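Brarkeck Opens Simulated Sorting Collection to Outside Partners

New set covers two-armed tabletop work and will grow through September

Brarkeck, which develops control software for two-armed robots, today announced that it is opening its simulated sorting collection to outside partners. The collection holds 2000 recorded runs of a two-armed robot handling small objects at a tabletop. It was built to train Jitaru, the company's learning system for light assembly and packing work.

Each run is a full record of one attempt at one short task. An operator wearing hand controllers drives both arms of the simulated robot, and the software stores the joint positions, the gripper commands and the rendered views at every step. A written instruction goes with each run. Typical instructions ask for a ball to be placed in the tray of the same color, or for an object to be passed from one gripper to the other before it is set down.

"We wanted ordinary examples done by people, including the slow ones," said Tamara Lungu, who leads data collection at Brarkeck. "If an operator misses a grasp and goes back for it, we keep that run and label it. Jitaru needs to see what a second try looks like."
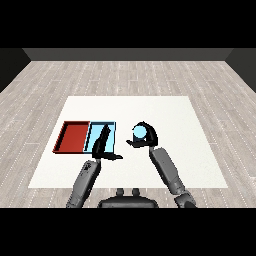 The work was carried out over two rounds. In the first, operators recorded 400 runs with a fixed layout. In the second, tray positions, object colors and starting arm poses were changed from run to run. Brarkeck employed 20 operators across both rounds, most of whom had not driven a robot before. New operators spend their first day on practice runs that are not added to the collection.

All runs were made in Drikton, the simulator Brarkeck uses for its own testing. Recording in simulation lets the team reset a task with a single key press and replay any run later from a different viewpoint. Silviu Dumitrescu, who maintains the recording tools, said the replay feature was also used for checking. Two reviewers watch every run before it is accepted, and a run they disagree on goes to a third.

Bradimier, a contract packing firm, is the first outside partner. It will use the collection to prepare a two-armed station at its main plant and will send back 190 runs recorded on its own equipment. Those runs will be kept as a separate group so that users can compare simulated and physical examples of the same tasks.

"Our people know how they want an item picked up and put down," said Maritza Ñahui, operations manager at Bradimier. "Being able to show it, and have that recorded, suits us better than writing it all out."

Partners receive the recordings, the written instructions, the reviewers' labels and the task files needed to load each layout in Drikton. Access is by signed agreement. Brarkeck will add further tasks through September, starting with stacking and lid closing.

Companies and research groups that want to apply should write to Zahira Pangaribuan in the Brarkeck partnerships office. Press questions go to Sorin Roman, communications.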